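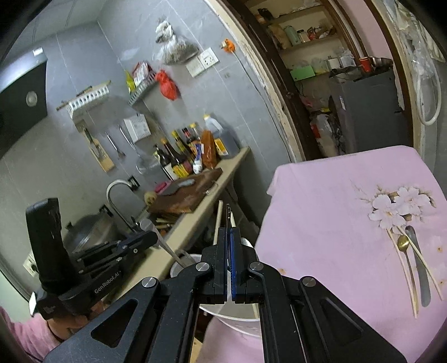 October, 4:40 p.m.
By Ánh Mai, Evaluation Office, Clurnena

The comparison of hand-held grippers continued today in the kitchen, with the table task as the only item on the schedule. The office has been asked by Banotness to recommend one finger set for thin tableware before the next order is placed. Two sets remain under review: the Greso pads, which are the softer of the pair, and the Ó Riain pads, which hold their shape better at the edges.

The procedure was kept as agreed. Each operator approaches the utensils from above, closes on one item, lifts it clear of the cloth, and sets it down again. A lift counts only if the item leaves the cloth completely. The target is 100 lifts for each set, divided among chopsticks, spoons and knife. We did not reach that number today and I do not expect to reach it before the end of the month.

Chopsticks continue to give the most difficulty. When two lie close together the operator must decide whether to take one or both, and the written instructions are silent on the point. I have asked for a ruling. Until it comes, a double lift will be entered under its own heading and left out of the totals.

The spoons raise a separate question. A handle offers very little height above a flat table, and the fingertips must come down almost to the cloth before they can close. Operators tend to press harder than the procedure allows — I did so myself on several attempts — and the cloth then gathers under the pads. Blue pads on both fingers show well against the pink cloth, which helps when the recordings are reviewed. 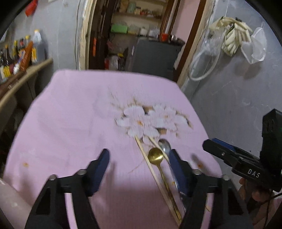
Matters outstanding

Speed of approach. The fingers blur in the recordings when the operator hurries. I have proposed a pause of 2 seconds above the table before closing.

Wrist fatigue. One operator asked to stop after 5 consecutive lifts with the heavier grip. The request was granted and entered in the log. Ó Riain should be told, as their handle is the one concerned.

Pad wear. To be checked tomorrow morning, before work begins.

My own preference at present is for the Greso set, but the margin is small and I have not put it in writing to Banotness.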